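Caring for an Oiled Wooden Worktable

Ternesberg Workshop Notes, Surfaces and Benches

A wooden tabletop used for assembly or repair work needs two kinds of care: light cleaning after each session and a fresh coat of oil when the finish wears thin. The procedure below applies to oiled tops. Lacquered tops can be cleaned the same way, but they do not take oil and should be left out of the second half.

1. Daily cleaning

Move loose parts off the surface. Lift them; small screws and metal filings leave scratches across the grain when dragged. Brush off dust with a soft bench brush, then wipe with a barely damp cotton cloth, working with the grain. Dark figure in the wood can hide grease, so check the surface at a low angle with a flashlight.

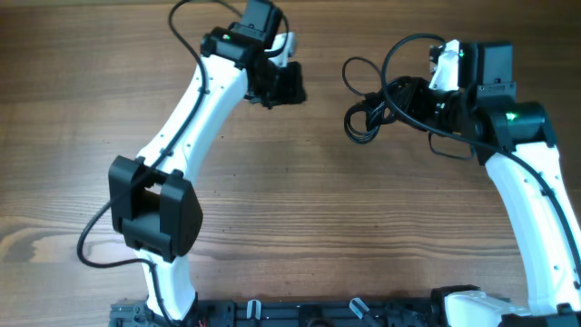

2. Cables and clamps

Rubber feet and soft cable jackets can stain a finish if they stay in one spot. Route cables toward the rear edge where possible and shift any loose loops once a week. Under clamp plates, use cork pads 3 mm thick. Felt compresses too far and lets the plate bite into the wood.

3. Testing the finish

Place a few drops of water on the most heavily used area and wait 15 minutes. If the drops still stand, the finish is sound. If the wood has darkened under them, blot it, let it dry overnight and plan to re-oil.

4. Re-oiling

Sand lightly with 240 grit, always with the grain. Streaks that belong to the wood will not sand out — stop when the surface feels even to the hand. Remove all dust before opening the oil.
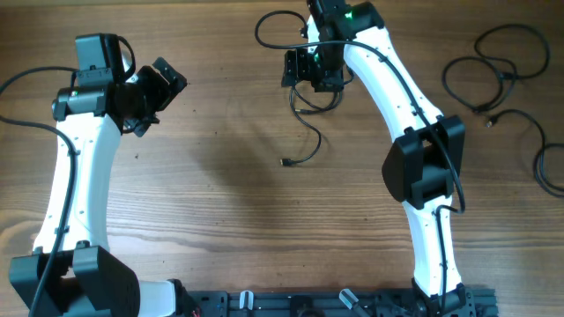 Apply a thin coat with a lint-free cloth and leave it for 30 minutes. Wipe off everything that has not soaked in. A second coat may follow the next day. Keep the top clear until the oil has cured, which can take a week or longer in a cool room.

Oily rags can ignite on their own. Lay them flat outdoors to dry, or store them under water in a closed metal can before disposal.

See also: Leveling a Bench on an Uneven Floor; Removing Glue Spots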